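How do I get candle wax off a pale desk top?

Posted by Jedora

My sister gave me one of those fat church candles for the bathroom. I put it on my desk instead, on the grounds that the bathroom is where I go to get away from my sister. It has now leaked a puddle of red wax the size of a saucer over a light grey top, and soaked into the join where the edging strip starts. The desk belongs to the landlord and I move out in June. I have tried a fingernail. I have tried a different fingernail. What next, please, before I lose the deposit?

Embla Løken

Put the fingernails away. Fill a sandwich bag with ice, lay it on the wax for 14 minutes or so and go and do something else. Cold wax turns brittle and most of it will pop off if you push at it with an old bank card held nearly flat. Work towards the edging, never out from under it, or you'll lift the strip and have a second thing to explain to the landlord.

What's left will be a greasy pink shadow. Lay down three sheets of kitchen roll, set the iron to its lowest heat with no steam, and press for a few seconds at a time, moving to clean paper whenever it goes see-through. Finish with warm water and one drop of washing-up liquid.
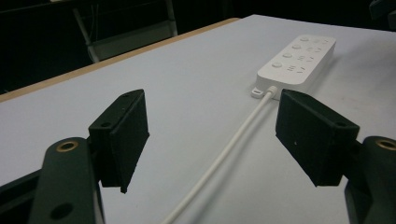
Pale top with a tan edge strip, much the same sort as yours.

If the red dye has stained, dab with a little surgical spirit on a cotton bud, and try it on the underside first. I once skipped that step on a bedside table and now own a very large lamp.

Yüksel

Wouldn't bother with ice. Hairdryer, old T-shirt, done. Takes five minutes and warms your hands up too.

The only thing I'd say is move your papers and drag the extension lead over first so you're not stretching across the desk with the dryer in one hand and a fistful of hot wax in the other.
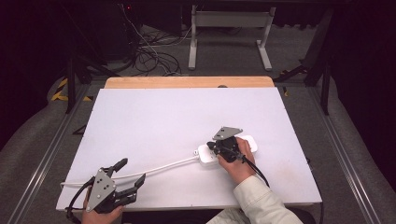 Keep it on the low setting and wipe inwards, otherwise you just end up with a thinner puddle that covers more desk. Ask me how big mine got. For the join, wrap the T-shirt round a wooden lolly stick. Don't use a knife, whatever your dad says.

Nullel

have you thought about putting a plant on it

Last updated: June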